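Repair evening comes back to Undimia hall in November

The repair evening in Undimia hall will open again in November, after a pause of four months. Residents can bring small things from the home which do not work well any more, and try to fix them together with people who have more experience.

The evening starts at 7 p.m. and there are 20 places. Entrance is free, but new parts must be paid by the visitor. Yevhen Tkachenko, who leads the group, asks everybody to write a short note about the problem before they come.

"Last year many people brought lamps and radios, and we had not the right parts on the table," he said. "If we know it two days before, we can look for them in the Rutkowska shop."

Cables are still the most common problem, according to Tkachenko. A broken end can often be changed in a short time with a screwdriver and a little patience, and the rest of the device is often still good.
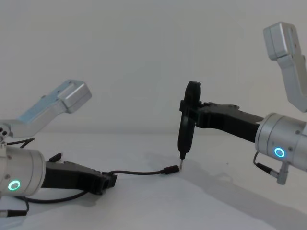
Sewing corner also returns

Stepan Didenko will again help with jackets, bags and zippers in the small room next to the kitchen. He has space for seven visitors. Fabric in simple colors is available, but for a special color it is better to bring your own.

Large machines, for example washing machines and ovens, are not accepted. Places can be reserved at the desk of the hall or by phone until 4 p.m. on the day before the event.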